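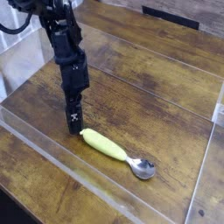 The Spoon With the Fat Handle

June 29, 2018

Settimio Dal Bello has sold cutlery for 16 years, and for most of that time he gave no thought to the people who can't hold it well. His shop, Grandberg, carried table sets in steel and a few in silver plate. Then in May a regular customer asked him for a spoon with a thick handle for her husband, and he had nothing to show her.

He now keeps a drawer of them. Some are meant for toddlers and some for adults with stiff or weak hands, and at first glance it can be hard to say which is which. A thick, rounded, pale yellow-green handle with a slightly lumpy shape looks like something for a child. It narrows to a short metal neck, and from there on it is an ordinary small spoon with an oval stainless-steel bowl.

"People look at the color first," Dal Bello says. "I ask them to close their eyes and pick it up."

The idea is simple. A thin handle has to be pinched. A thick one can be held in the whole fist, which takes less strength and less aim. Small children start out with a fist grip anyway, and many adults go back to it after an injury.

Abdelghani Ghoneim, who teaches daily living skills at the Vitport center, tells families to check three things before they buy. The handle should fill the palm without forcing the fingers open. The bowl should be shallow enough for the lips to clear it. And the whole spoon should not be too heavy at the back – a fat handle on a light bowl will tip off the edge of a plate.

He also suggests a practice run away from the dinner table. Lay the spoon flat on bare wood at an angle, then pick it up from both sides. Steel on a hard surface can be awkward to get under, and a raised handle gives the fingers somewhere to go.

Washing is the usual complaint. Food collects where the handle meets the neck, and a soft brush gets it out better than a cloth. Not every grip can go in the dishwasher, so read the label.

Dal Bello's customer came back in June for two more, one to keep at her daughter's house.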